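Robles RG-2 Adaptive Gripper: a long review after a long stretch of sorting
Posted 10/13/24

I promised a few of you in the comments that I'd write up the Robles gripper once I'd put some proper miles on it, and I kept putting it off because every time I sat down to write I thought of one more thing I wanted to try. Well, the counter on my logging script says 2,013 picks, which seems like plenty, so let's get into it!

For anybody new here, I run a small sorting bench. The arm picks things out of a tray and puts them in boxes, and I use it to compare whatever grippers I can buy, borrow or talk somebody into lending me. Before the Robles I had the Vanano two-finger on there for most of a year, and before that a Jekton, which I still have a soft spot for even though it ate its own cable on me (twice, if we're being fair about it).

The Robles cost me almost $700 from Studamley, shipping included, and it came well packed with the mounting plate, a short cable and a spare set of finger pads. Getting it on the arm was easy. Getting the controller to admit it was there took me a whole evening, and the trouble was a setting on the second page of the setup menu that the manual mentions only in the back. Go to the back of the manual first. You'll thank me.

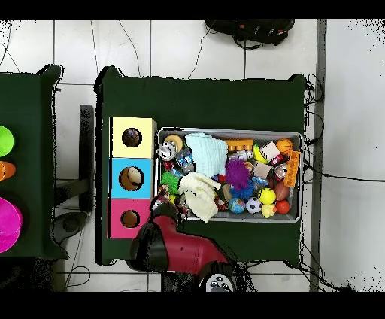
What I like best is how gently it closes. My old Vanano had two speeds as far as I could tell, asleep and slamming, and anything squishy would pop right out and go rolling off somewhere. The Robles eases in over the last bit of travel, and on rubber ducks and spiky balls it's a real pleasure to watch. Cloth is better too, though you do want to come in on a fold. If you go for a flat part it will pinch at nothing, lift off very proudly, and carry that nothing all the way over to the box.

Hard round things are where it has to work. A tennis ball is fine, there's fuzz to hold on to. A glossy ball is another story, and I had to slow the approach way down and put the fingers below the widest point before I trusted it. The Jekton did better at this straight out of the carton, thanks to those deep curved pads, and I wish Robles would sell something similar.

My other complaint is crowding. I like to pile the tray full, toys shoulder to shoulder, and these fingers are a touch fat for getting down between neighbors. I lost a fair number of picks to bumping the next toy over. The Vanano was slimmer and handled a packed tray with less fuss, clumsy as it was otherwise.

Pads: I'm on my second set, and the first wore smooth at the tips. Order extras when you buy.

Would I buy it again? Yes, for mixed soft stuff, gladly. If your work is all hard shiny parts, look at the Jekton and route the cable with care. I'm leaving the Robles on the arm for the rest of October, and the suction cup I've been sent goes on after that.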